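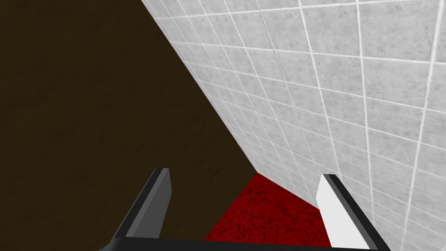

Tile and Grout Technician, Rascombe

Madine Surfaces is hiring a technician for its materials test shop in Rascombe. The position is full time, on site, and reports to Kiri Tapsell, test shop lead.

Duties
Prepare wall and floor panels to written procedure. Run bond strength, water absorption and stain tests – 16 panels per batch. Record results, log deviations and store retained samples for three years.

Requirements
Two years of tile setting or laboratory work. Able to read shop drawings and use a caliper, moisture meter and wet saw. Able to lift 50 pounds. Experience with epoxy grout is useful but not required.

Schedule and training
Day shift, with one late shift per month. New hires complete 200 hours of supervised bench work before signing test reports.

To apply
Send a resume and two references to Tamsin Pomare, Personnel, by September 11, 2026. Quote reference 700. Applicants selected for interview will complete a short measuring exercise.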